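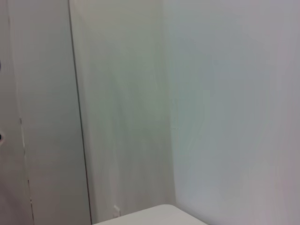 The County Should Pay to Test Private Wells

11/03/2024

If you live inside the town limits of Ustden, your water is tested on a schedule and you get the results in the mail every July. If you live past the end of the water main, on Palacios Road or anywhere north of it, your water is tested when you decide to have it tested. For many households that means it was tested once, when the house was sold, and the sheet of paper is in a drawer.

I have lived on Palacios Road for 13 years. In that time I have tested my well twice. The first time was for the mortgage. The second was after the spring the creek came up over the lower field and the water had a smell for a few days. Both tests came back fine. I should have done more of them, and I think most of my neighbors would say the same about themselves.

The usual argument is that a private well is private. You own the well, you own the pump, and you own the problem. I agree with that when it comes to the pump. I don't expect anyone else to pay when mine burns out. But groundwater doesn't stop at a fence. If my septic tank leaks, the first person to drink it may be the family downhill, and they have no way of knowing unless they happen to send in a sample that month. The same goes for whatever gets spread on the fields. One bad result on a road is news for everybody on it, and right now there is no one whose job it is to pass that news along.

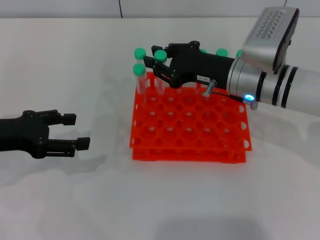
A basic test for bacteria and nitrate is ordinary work for a lab. The person at the house fills a bottle, puts a name and a date on it, and keeps it cool on the drive in. After that, it is one more sample among many, and the tools for keeping samples in order are plain ones. A plastic test tube rack, like the orange-red one on the white table, has its round holes laid out in rows and columns, and that is a good way to think about a county program too. Each road gets its row and each house gets its place in it. When a result comes back wrong, you know where to look next. What we have now is a single tube at a time, sent by whoever got worried.

Enent, the lab most people out here use, is 11 miles from my house and takes samples on weekday mornings only. Anyone who works a day shift has to ask for time off or get somebody else to drive. The fee isn't huge, but it comes on top of the gas and the lost hours, and it buys you a piece of paper that in most years will say nothing is wrong. It is easy to see why people put it off. I put it off myself for most of a decade.

My proposal is small. Warkis County should pay for one basic test a year for any household on a private well that asks for it. There should be two drop-off days in the spring and two in the fall, with evening hours, at the fire hall. For the first year I would cap it at 200 households so that the cost is known ahead of time. Results go to the owner. The county keeps them by road, without house numbers, and sends a letter to everyone on a road when something turns up that the neighbors ought to check.

I would leave out the long list of metals and solvents at the start. Those tests cost more and they can be offered where there is a reason, such as an old orchard or a former fuel station. Bacteria and nitrate are where I would begin.

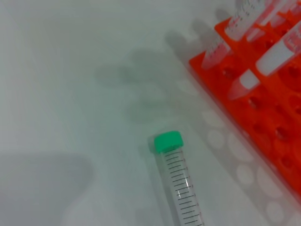 Hartmut Steinbach read a draft of this and disagreed with the part about the letters. In his view, a letter to the whole road will tell people exactly whose well it is, because on a road with five houses everyone already knows who had the plumber out. He also thinks it will hurt sales. He would rather see the county pay for the tests and leave it to the owner to tell the neighbors or not.

I have thought about that and I still want the letters. He is right that people will guess. They guess now, with less to go on. As for sales, a buyer is going to ask for a water test anyway, and a seller with several years of clean results is in a better spot than one with a single sheet from the last closing. If the letter went out to a wider area on the short roads, say the next road over as well, I think that would take care of most of his worry.

He and I do agree on the fire hall and on the evening hours. The county board takes up next year's budget this month, and there is a comment period before the vote. If you are on a well, write to them and tell them when yours was last tested, even if you have to say you don't remember.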